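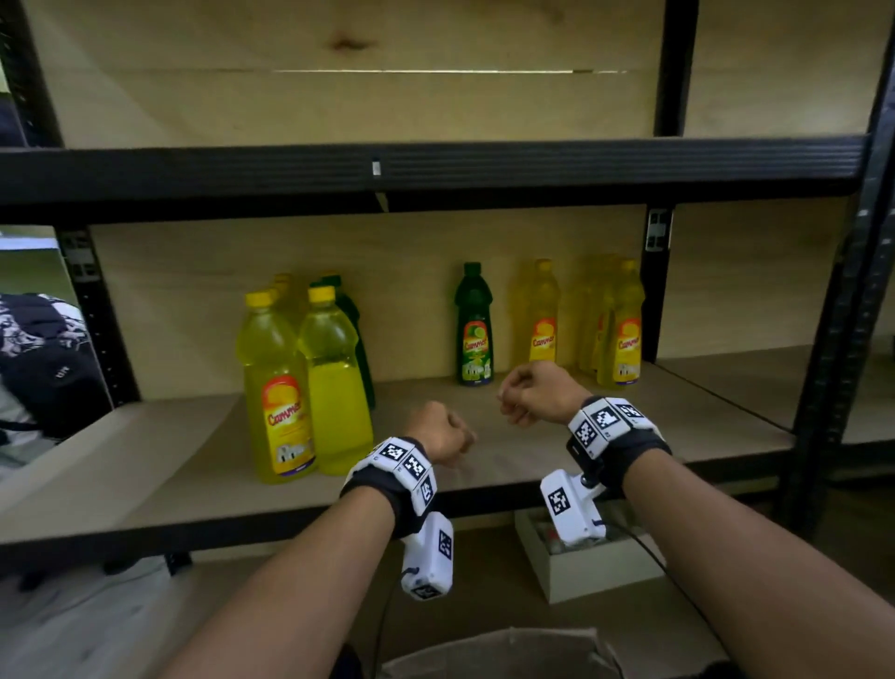

Why did the arm keep knocking over the back bottle on the restock runs? The wrist poses it was learning from were off by a bit more than a finger's width on the right hand, and that was enough to put the gripper into the shoulder of whatever stood in front.

06/10/2025, shelf bench

OK, writing this up while I still remember which log is which.

Run 1,231 is the bad one. The arm went in for a yellow dish soap bottle at the rear, clipped the one in front, and instead of stopping it pushed on until the post took the load. The force limit should have tripped long before that. It didn't, and I hit the stop button myself. One split cap, soap all over the board, no damage to the arm that I can find (I ran the joint check twice, both clean). My hand was nowhere near it, but I was standing closer than I like, so the tape line on the floor is moving back before anyone runs this again. Please don't step over it to save a bottle!

First suspect was the gripper calibration, and I lost most of the morning on that. It was fine. Then Jolanta Kurek asked if I'd looked at the demos themselves, and I hadn't, because they'd looked so nice on playback. So I pulled the right and left wrist tracks from the Munasinghe set and laid them over each other at the rest pose. Left sits still. Right jumps sideways every time the palm turns in toward the shelf, then jumps back.

My best guess is the marker layout file. The right band still had the old block spacing from the Plesmont bands in it, so whenever the solver loses the big top marker and leans on the side ones, the whole wrist slides over. I swapped in the Kilier layout, re-solved 147 demos, and the jump is gone in every one I've opened so far. Haven't opened them all. The rest of the set, 1,839 demos, is re-solving overnight.

Second problem, separate: the force limit. Somebody (me, I'm pretty sure) raised it to 3,000 in the Brastlow config while testing the crate lift and never put it back. The shelf task loaded the same file. I've split it in two now so the shelf has its own limit, and the start script prints the value in big ugly letters before the arm will move. I tried it against a foam block and it stops right away.

Still open:
- does the strap slip when the wearer reaches high? Want a clip with a pen line on the skin next to the band
- retrain only after the overnight job finishes, don't mix old and new poses
- green bottles too, I've only looked at yellow ones
- more paper towels

No arm runs on the shelf until Jolanta and I have both signed off on the new limit. Collecting demos by hand is fine, just check the layout name on the screen before you strap in.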